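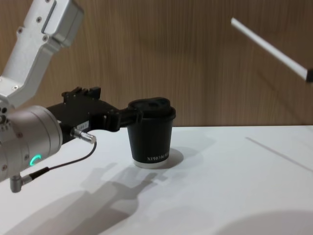
How do you score a cup placement when the lid hides the rim?

Posted by Nirach, June 1, 2018

I'm trying to repeat a published placing result with a lidded paper cup on a white table. The method counts a trial as good if the cup ends up upright and its centre is within 40 mm of the target. My tracker fits an ellipse to the rim, but the domed black lid throws the fit off, and the arm's shadow on the table makes it worse. I have 300 trials recorded and don't want to label them all by hand. What do people use for the centre?

Hullitz

Fit the base. If your cup has a white band at the bottom, like the black one here, the edge between band and body is easy to find and sits close to the table plane, so the height error is small. 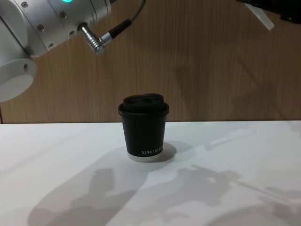

Mask out anything on the table that is grey and has a soft edge before you fit. We ran this on 420 trials and hand-checked a subset. Most of the bad fits were frames where the gripper still covered part of the cup, so only score frames taken after the arm has backed off. Don't use the printing on the cup as a feature. It turns with the cup and you will get a biased centre.

Report the lid type as well. The paper you are copying probably used open cups, and the grasp height changes with a lid on.

Erna

just use a bigger tolerance, 40 mm is pretty strict for a paper cup anyway

Bugti

Changing the tolerance means you can't compare with the original numbers. Keep 40 mm and add a second column if you want a looser one. Otherwise I agree with Hullitz on the base fit. Redo your camera calibration first.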